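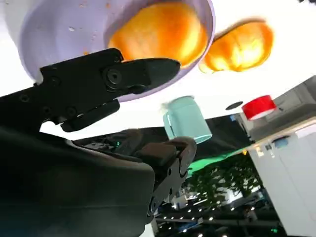

A pale lavender bowl and a black gripper.

Clinic group asks for evidence before recommending home vision training apps

CAMBRIDGE, Ont. – Ravn Optometry will not recommend take-home vision training software to its patients until developers publish results that stand up to outside review, the clinic group said Friday.

The decision follows an 11-month internal review of the Timora program, a tablet-based course of eye-teaming and tracking exercises marketed to parents of children with reading complaints. Ravn enrolled 185 patients at its own cost. Half used Timora at home, and the other half did the pencil and card exercises the clinics have handed out for years.

Both groups improved on near point of convergence. The difference between them was too small to justify the subscription, said Anju Garg, the optometrist who led the review.

"I went in hoping it would work, because children will sit with a tablet longer than they will sit with a pencil," Garg said. "They did sit with it longer. Their scores inside the program went up nicely. When we tested them in the chair, the two groups looked much the same. Getting better at a game is what happens when you play a game."

The review also looked at adherence. Of the families given Timora, 66 per cent were still logging sessions at the halfway point, and several parents told staff they had been doing the exercises themselves to keep the streak going. Ravn has excluded those sessions from its analysis.

Rory Kerr, who manages Ravn's pediatric program, said the group is not accusing any developer of bad faith. "Some of these products may turn out to be useful for a narrow set of patients with a proper diagnosis," Kerr said. "What bothers us is the jump from convergence insufficiency to better marks in math. We have asked for the data behind that claim and received a colour brochure."

Ravn notes the limits of its own work. The review was not blinded, patients were drawn from one region, and follow-up ended when the exercises did. It has not been peer reviewed. A summary, including the results that favoured Timora, is available from any Ravn clinic.

Patients already using home software may continue, and their optometrist will go over progress at the next regular visit. Ravn will look at the policy again in January and invites developers to submit trial protocols before then. Marketing decks will be returned.

Media contact:
Thérèse Kennedy, Communications
Ravn Optometry, Cambridge, Ont.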